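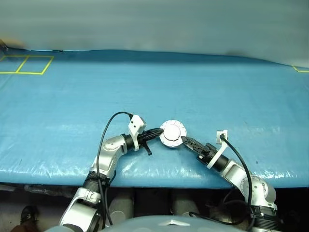 Husia Table Cover, light blue

The Husia is a plastic cover for work tables, packing benches and sorting stations. It lies over the existing top and folds down over the front edge. No adhesive is used on the table itself.

Specifications
Color: light blue
Material: plastic sheet, shiny finish
Width: 90 in
Depth: 40 in
Supplied: folded, 2 per pack
Use: indoor

Fitting
Clear and wipe the table. Lay the cover flat with the long side parallel to the front edge, then pull it toward the rear until the overhang at the front is even. Fold the overhang down. Creases from packing are normal and flatten with use – do not iron the cover or apply a heat gun. Slight wrinkling does not affect performance.

Position marking
The surface accepts most colored tapes. Yellow reads well against the light blue and is used for rectangular bays, corner marks and part locations. Press the tape down from one end to the other and leave the cover unstretched while marking. Tape left in place for more than 90 days may leave residue. Remove it with soapy water and a soft cloth. Solvent cleaners dull the finish.

Glare
The finish reflects overhead lighting. Where parts are inspected by eye or by camera, move the light source to the side or fit a diffuser. For white or pale parts, the light blue gives usable contrast at the edges. A matte version is sold separately as the Gaber and has the same dimensions.

Limits
Not cut resistant. Not for use under hot tools or as a floor covering. The cover is not grounded and is unsuitable for static-sensitive assemblies.

Ordering
Stocked at Drikomside and shipped in full packs only. Cut sizes are made to order at Ondevmont – send a sketch with the table dimensions and the overhang required. Technical questions: Houda Abdelaziz. Orders and returns: Telmo Bustamante.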